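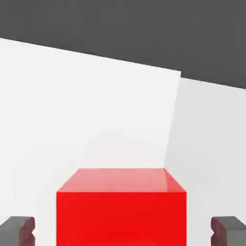

How to plan the budget for a first gripper cell

By Aparecida Barbosa, 23 April 2025

I work in the purchasing office at Dromlow, and I am not an engineer. In January I was asked to prepare the budget for our first robot cell, a small one that picks blocks and boxes and puts them into a tray. Below are the steps I followed, in the order in which I would do them now. My first order was different and it cost me two weeks.

Step 1. Write down the part before you write down the robot

Take the biggest part and the smallest part that the cell must hold. Measure the width between the faces where the fingers will press. Write also the weight, and if the surface is smooth, painted or oily. One sheet of paper is enough. Our biggest part is 60 mm wide.

Step 2. Choose the opening of the gripper

The fingers need free space on both sides of the part when they come down. For our 60 mm part we asked for an opening of 80 mm, so there are 10 mm on each side. A supplier may offer you a cheaper model which opens exactly as wide as your part. Please do not accept it, even if the drawing looks fine.

Step 3. Try it in simulation before you ask for prices

Cleiton Bezerra from our technical team made a very simple model: a plain cube, two fingers with pads, and walls. He did not draw the conveyor or the fence. For the budget this was sufficient. We wanted to know only which opening is needed and from which side the camera should look at the part. If you have no person for this work, ask the integrator to include it in the offer as a separate line with its own price.

Step 4. Ask for the pads separately

The pads on the fingers wear out, and the fingers usually do not. In the offer from Flirkmont the pads were sold only together with the fingers. In the offer from Dresico we could buy them alone. Put 2 spare sets in the first order. Ask also how long the delivery takes, and write the answer in your table.

Step 5. Make the table

I use these lines:
Arm and controller
Gripper, with cable and adapter plate
Spare pads
Camera and its mounting
Simulation work
Fence and safety check
Installation
Training for operators
Reserve

For the reserve I put 20 per cent of the sum of the other lines. My manager wanted less. We spent a good part of it on the adapter plate, which I had forgotten.

Step 6. Compare the offers line by line

Do not compare the totals. The offer from Falcão had the lowest total, but it did not contain the training. Send your table to each supplier and ask them to fill it in. Where a line is empty, write to them again before you make your decision.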